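Automation | Standards & Practice

Writing the Rules Before the Robot Moves

Share this article | 14 shares | 3 comments

At Oker, a mid-sized integrator of light assembly and handling systems, no manipulation task is released to a physical robot until it has passed a written review. The requirement took effect in April and applies to every project, including those the company regards as routine. It is set out in a document of 30 pages, known internally as the Handling Practice, which has since been adopted with minor changes by two of Oker's partners, Prevton and Mazurek.

The document grew out of a dispute over acceptance testing. Oker and Prevton had each reported results for the same pick-and-place task and could not reconcile them. Both had run 400 trials. Prevton had counted a grasp as successful when the fingers closed on the object. Oker had counted it only when the object was lifted and held.

"The two teams had done careful work, and the figures could not be compared," said Lieselotte Oltmanns, who led the drafting. "We had agreed on the number of trials and had never agreed on what a trial was."

The Handling Practice now defines a trial from its starting state to its final state. The starting state must be recorded before any motion command is issued. It includes the position of the object, the opening of the gripper and the condition of the work surface. A trial that begins without this record is void and may not be entered in the results, even if the grasp itself was sound.

Simulation receives a chapter of its own. Dariusz Tokarz, who reviews test plans for Mazurek, had argued that simulated trials should be reported in the same table as physical ones. The final text keeps them apart. Simulated results may be used to reject a plan, but they may not be used alone to approve one. Each simulated series must run to at least 200 trials, with object placement varied between them, and the range of placements must be stated in the report.

Some engineers consider the rule too strict. Hubert Bednarek of Prevton notes that a small change to a grasp routine can now add days to a project, and he has asked for a shorter path for minor revisions. That request is under review - a decision is expected with the next edition.

The chapter on simulation closes with four checks, to be completed by the reviewer in the order given.

1. Confirm the label. Every still and every log must be marked as simulated or physical at the time it is saved.

2. Confirm the starting state. The object should rest flat and the gripper should be open and clear of it. A single object on a plain surface is preferred for the first series.

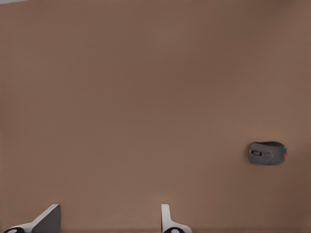
3. Confirm the placements. Objects must also be set to one side of the gripper, outside the span of the fingers, so that the approach is tested as well as the grasp.

4. Confirm the stop condition. The plan must state when a failed attempt ends and who may restart the series.

Reviewers sign each check separately. Danuta Zalewska, who trains new reviewers at Oker, said that the second check is the one most often returned for correction, usually for a missing gripper opening value. Comments on the current edition may be sent to the drafting group through any of the three companies.

Filed under: Robotics, Testing, Good Practice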